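We finally have a tenant for the Grirkeck unit!

Feb 4, 2024

If you've been following along you'll know I bought the little place in Grirkeck as a rental, and that it has been sitting there since the settlement while I fretted over the ad. Well, the lease is signed and I am so pleased I could do cartwheels down the driveway (I won't, the neighbours have seen enough of me this summer).

I ended up listing it at $457 a week. My first idea was $596, which I'd pulled from a place in Pilau with a garage, a pool and a view of the water. Mine has a clothesline and a view of the Furkside bus depot. Once I'd looked at what people were paying on my own street the lower figure made a lot more sense, and the enquiries started coming in the same evening – such a lovely feeling after all that quiet!

I held 3 open inspections. The first was packed, the second was one bloke and his mum, and the third was where I met the couple who got it. They'd brought their references, their pay slips and a tape measure for the fridge space, and they asked about the water pressure before I'd even said hello. I loved them straight away.
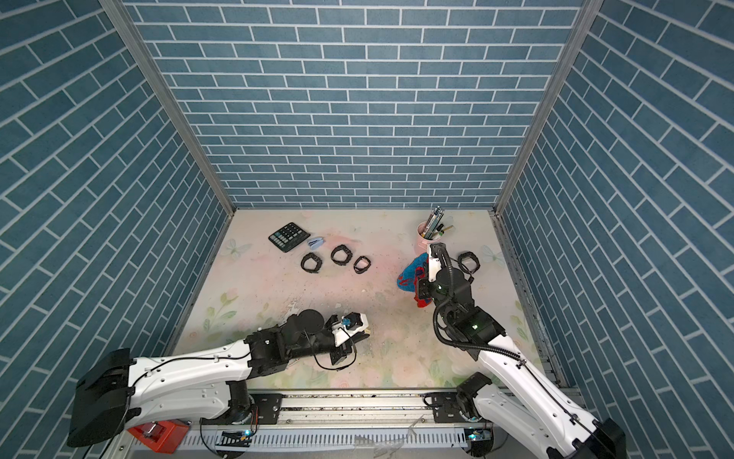 The condition report took me a whole afternoon and I'd happily do it again. Go through every room slowly, open every cupboard, run every tap, and write down the chips and scuffs even if they seem too small to bother with. I found a sticky window in the second bedroom that I'd never noticed in all my visits, and got it planed before the keys changed hands.

Othmane Kettani, who owns two flats over in Wuisan, talked me through the bond paperwork on the phone and was endlessly patient about it. He also told me to put $100 a month aside for repairs from day one, in its own account, and I've set that up already. The hot water system is older than I'd like, so I reckon I'll be glad of it!

They move in at the start of March. I still have to get a second set of keys cut and ring the insurer to switch the policy over to landlord cover – I'll do a separate post on that one when I've read the fine print properly.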